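Brernthorpe Furniture Rental — Frequently Asked Questions

Last updated August 15, 2021

Ordering

What is the minimum rental term?
The minimum term is three months for single items and six months for full-room packages. You can set a longer term at checkout, and the monthly rate drops at six months and again at 12. Student packages run from the month you choose through the end of June, whatever the start date.

Do I need an account to order?
Yes. The account holds your rental agreement, your payment method and your delivery details. You can browse and save a cart without one.

Can I rent a single piece?
You can, as long as the monthly total comes to $40 or more. Below that, the delivery cost is too high for us to offer the item at the listed price. Adding a lamp or a side table is usually enough to get there.

Where do you deliver?
We deliver to addresses within 30 miles of our warehouse at no extra mileage charge. Enter your zip code on the order page to check. If you are outside the area, the page will let you request a quote, and we reply by email within two business days.

How old do I have to be?
You must be 18 or older to sign the rental agreement. A parent or guardian can sign for a younger student, but the account and the payment card must then be in the parent's name.

Do you run a credit check?
We run a soft check, and it does not affect your score. If the check comes back with too little history, we may ask for a deposit equal to two months of rent. The deposit is returned after the final pickup, less any unpaid charges.

What do I get with the standard one-bedroom package?
The package has a bed frame and mattress, a dresser, a sofa, a coffee table, a dining table with two chairs and two lamps. It costs $367 a month on a six-month term. Rugs, desks and bookshelves are extra. You can remove a piece you don't need, but the package price does not change unless you remove three or more.

Delivery and setup

How soon can you deliver?
Most orders go out within seven business days. Late August and the first half of September are our busiest weeks, and the wait then is closer to two weeks. Book early if you have a fixed move-in date.

Do I have to be home?
Someone has to be there to let the crew in and sign the delivery sheet. It does not have to be you, but add the person's name to the order at least one day ahead.

Will the crew assemble everything?
Yes. Assembly is part of the delivery fee. The crew will put each piece in the room you ask for and take the packaging away. They do not mount anything to walls, move appliances or disconnect gas or water lines.

What if the furniture doesn't fit through the door?
Measure your doorways, stairs and elevator before ordering. The packed size of each item is on its product page, under Dimensions. If a piece can't be brought in, we take it back and swap it for a smaller one. The first swap is free. A second delivery trip for the same reason is charged at the normal delivery rate.

Can you carry furniture up stairs?
Up to three floors is included. Above that there is a charge per floor, shown at checkout once you tell us there is no elevator.

Floors, wood and everyday care

Will the furniture mark my floors?
Every table, chair and stool we deliver comes with felt pads on the feet. Pads wear down and pick up grit, so look at them once a month or so. We mail replacements free of charge on request. On hardwood, lift furniture when you want to move it, even if it seems light enough to slide. Our agreement does not cover damage to floors after the crew has left, so if you notice a scratch on delivery day, have the crew write it on the sheet.

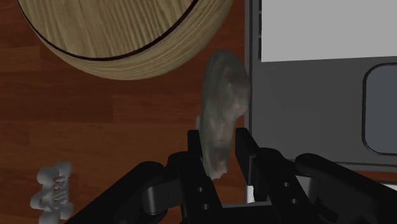
Why doesn't the grain on my table match the one on the website?
Wood varies from board to board, and the pieces in our Welitz line have a light finish that leaves the grain easy to see. Two tables of the same model can differ in color and pattern. We don't treat this as a defect and can't pull a particular piece from stock for you. If you are renting two matching items, write a note on the order and we will try to send a pair that look alike.

How do I clean wooden surfaces?
Use a soft cloth, slightly damp, and dry the surface right after. Do not use bleach, glass cleaner or scouring pads. Wax and oil polishes are also out — they build up on our finish and have to be stripped when the item comes back. Wipe along any groove or edge where crumbs collect, and use a dry toothbrush if the cloth won't reach.

Can I put hot dishes on the table?
Use a trivet. White rings from heat are the most common damage we see, and most of them can't be rubbed out at home. Coasters are a good idea for cold drinks too.

Is there anything different about the Vukadinović chairs?
They have woven seats, so they should be vacuumed with a brush attachment and kept out of direct sun. Don't stand on them. The seat will sag, and a sagging seat is charged as damage.

How do I clean the sofa?
Check the tag under the left seat cushion. Most of our sofas have removable covers that can be machine washed cold and hung to dry. For the rest, blot spills with a clean cloth and plain water, then contact us before trying anything stronger.

Are pets allowed?
Yes. There is no pet fee. Chewed legs, torn fabric and odors that need treatment are billed at the end of the term like any other damage.

Payments and damage

When am I billed?
The first month and the delivery fee are charged when you place the order. After that you are billed on the same date each month. You can move the date once per term from the Billing page.

What counts as normal wear?
Light surface scratches, small dents on legs, slight fading and softened cushions are all normal. Burns, water rings, deep gouges, broken joints, stains and missing parts are not.

What is the Truver plan?
Truver is our optional damage cover. It is added to the monthly bill and pays for one repair or replacement per item per term. It covers accidents such as spills and breaks. It does not cover theft, loss, pest problems or damage done on purpose. You can add it within 14 days of delivery and cancel it at any time, but you can't add it back to the same rental later.

What happens if a payment fails?
We try the card again after three days and send an email. If the second try fails, a late fee is added and you will need to update your card. Please call us before the due date if you know there will be a problem. We can usually split a payment in two.

Changing or ending your rental

Can I swap an item partway through?
Yes, after the first three months. You pay the delivery fee and any difference in the monthly rate.

Can I buy the furniture?
Most items can be bought at any time. The purchase price is on your account page, and half of the rent already paid on that item is taken off it. Mattresses can be bought but not returned afterward.

I'm moving. Can the furniture come with me?
If the new address is in our delivery area, we can move it for a flat fee. Give us ten business days' notice. If you move it yourself, update your address first. Please don't leave furniture behind for the next tenant, even if they have agreed to take it over — the agreement stays in your name until we transfer it.

How do I schedule a pickup?
Go to My Rentals and choose End Rental at least ten business days before the term is up. Otherwise the rental continues month to month at the same rate. Empty all drawers, strip the bed and clear a path to the door. The crew will take the furniture apart.

Can I end my term early?
Yes, with a fee equal to one month's rent, or the rent left on the term if that is less. The fee is waived for military orders when you send us a copy.

How do I reach you?
Use the contact form or call during office hours, Monday through Saturday. Have your order number ready. It starts with the letters BR and is printed at the top of the delivery sheet.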